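## 4. Living with the Lullik kit

I'll say it up front: I wanted to like this one.
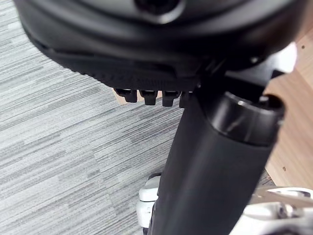 **Figure 1.** Wrist view during the floor-level trials with the Lullik kit, looking past the black column to the base and the grey carpet.

Kelly Barros read an early draft of this section and wrote back that wanting to like a kit is a poor place to start a review, and that I should get to the setup time before anyone lost patience. Fair enough. Setup took me an afternoon, and a good chunk of that went on the mounting plate.

### 4.1 What you get and what you have to find yourself

The Lullik kit is sold as a retrofit for small arms. You supply the arm, the power and a computer that isn't too ancient, and Lullik supplies the wrist camera, the gripper, a mounting plate, the cables and a licence for the Brurka software that ties it all together. We paid full price for ours, in December, and the supplier had no say in what I've written here.

The printed guide runs to six pages and covers the cabling well. It's weaker on the mounting plate. There are two ways to fit the plate, both feel right in the hand, and only one of them leaves the cable enough slack when the wrist turns all the way over. I picked the other one (of course), tightened everything up, ran the first calibration and pulled the connector straight out of its socket. No damage done, but I'd love to see a line about this in the guide. A dab of coloured paint on the right side of the plate would do it too.

Once the thing was on properly, calibration was pleasant! You show the camera a printed card in a handful of poses and Brurka works out the rest. If you don't like the result you can throw out a single pose and redo it without starting over, and I used that more than I'd like to admit.

### 4.2 Working close to the floor

Most of the published work on wrist cameras has been done over a bench, with the arm looking down at a tidy surface. I wanted to know how the kit would behave lower down, near furniture and equipment with awkward shapes, as that's where our own project keeps getting stuck. Figure 1 gives a fair idea of the view you're dealing with: a big dark housing across the top, a thick column running down past it, and not a lot of room left over for anything else.

Two things gave us trouble. The first was dark, matte surfaces. Brurka's depth estimate leans on visible texture, and a smooth black tube doesn't offer much of it. The estimate would settle, drift off a bit, then settle again somewhere else. Ridged or grooved parts were a lot better behaved, and I ended up choosing approach paths that kept something ridged in view for as long as I could. The second was shine. Polished, reflective parts threw up bright patches that the software sometimes took for edges, and then the planned path would swing wide for no good reason.

Carpet, to my surprise, was fine. I'd expected the streaky fibres to confuse it and they didn't – if anything the floor was the most stable thing in the depth map.

### 4.3 Next to the other two

We had the Cavalcanti and Skurska kits on loan for comparison, fitted to the same arm and run over the same set of 3,000 approach moves. I've put the full results in the appendix and will stick to impressions in this part.

Cavalcanti is the quickest of the lot to set up, and its software is the one I'd hand to a student on day one. It's also fussy about light. With the blinds open it would stop mid-move and ask for a new calibration, which gets old in a hurry. Skurska is sturdier and much heavier, and on an arm as small as ours you really feel the weight: the wrist sagged at full reach and we had to slow everything down to make up for it.

Lullik sits between them. It kept going in poor light, it didn't tire the arm out, and the recordings came off it in a plain format that I could open with tools I already had. The support desk answered all four of my questions, three of them by the next morning. The last one, on the shiny-surface problem, got a polite reply telling me an update was being tested. As of 10/18/25 I haven't seen it.

### 4.4 Would I buy it again?

For bench work, yes, and I wouldn't lose any sleep over it. For floor-level work around dark or polished equipment I'd hold off until that update arrives, or budget some time for tuning the depth settings by hand. The defaults are too trusting. The values we settled on are listed in the appendix along with the approach paths, and anyone with a similar arm is welcome to start from those.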